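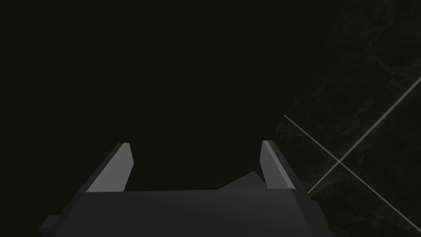

Two gripper fingers with a wide gap between them, in a computer rendering.

Sales tax notices: what to do in the first week

Several clients in the Ciscombe office have forwarded us state sales tax notices over the summer, and the same questions keep coming up. Elvia Zepeda, who handles most of our state and local work, put together these notes for business owners and bookkeepers.

Start with the notice date and the response date. The response period usually runs from the date printed on the letter. If the letter went to an old address, it may have spent part of that period in the mail. Write both dates down and send us a full copy, including the back pages and any payment coupon. We often get page one only, and the tax periods tend to be listed on page two.

Next, work out what kind of notice it is. A balance due notice says the state believes you owe a set amount. A notice of a missing return means the state has no filing on record for a period. A nexus questionnaire asks about your activities in the state and does not include a bill. Please do not fill out a questionnaire before calling us. The answers can affect how far back the state looks, and some of the questions about employees, inventory and contractors are easy to misread.

Missing return notices are the most common. Many come from businesses that had no sales in a period and skipped the return. Most states want a zero return anyway, for as long as the account is open. One client closed a second location, kept the permit active and received notices for 2 years of quarterly periods. The tax due was zero. The late filing penalties and interest on an unrelated balance came to $1,758. We filed the missing returns, asked for penalty relief in writing and closed the permit. If you have stopped selling in a state, let us know so we can file a final return.

Balance due notices are often a matter of a payment posted to the wrong period. Before paying, pull the bank confirmation and match it to the return. We had one this spring for $121 where the payment had gone through under the company's withholding account number. It took a phone call and one fax to move it.

Exemption certificates deserve a look too. If you sell to resellers or exempt organizations, you need a completed certificate for each customer. During the Ayala review last year, the auditor sampled 70 exempt invoices and asked for the certificate behind every one. The missing ones had to be requested from customers after the fact, and a few of those customers had gone out of business. A shared folder sorted by customer name is enough. Check for a signature, a date and a permit number.

If you use Zerov or another invoicing program to calculate tax, the program may not file the return for you. Check your plan settings. Calculation and filing are often sold separately, and the filing service may cover only the states you turned on.

The Plundon office will hold a short session on permits and certificates in November, for clients and their bookkeeping staff. To have a notice reviewed before then, send it through the client portal under State Notices. If your response date is less than a week away, please call as well. Requests for a place at the session should reach Elvia by 10th September.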